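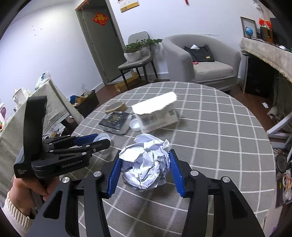
*Crumpled paper and a small plastic cup, picked up at the round table.*

**Participants wanted: table clearing, Inholm site**

Sendia is looking for 60 adults to clear small waste from a cloth-covered table. Typical items are paper, cups, lids, tape cores and empty boxes. Each participant completes 64 short rounds – breaks are included in the session time.

Requirements:

- use of both hands
- able to stand for long periods
- normal or corrected vision

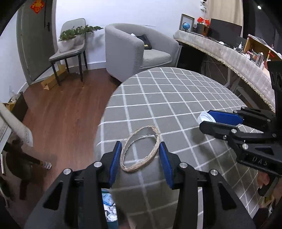

Items are picked up one at a time and dropped in the bin. Speed is not scored. Sessions run through January, and travel within Inholm is refunded.

To apply, write to Khairul Sutanto at the Sendia front desk. State your height and which hand you write with.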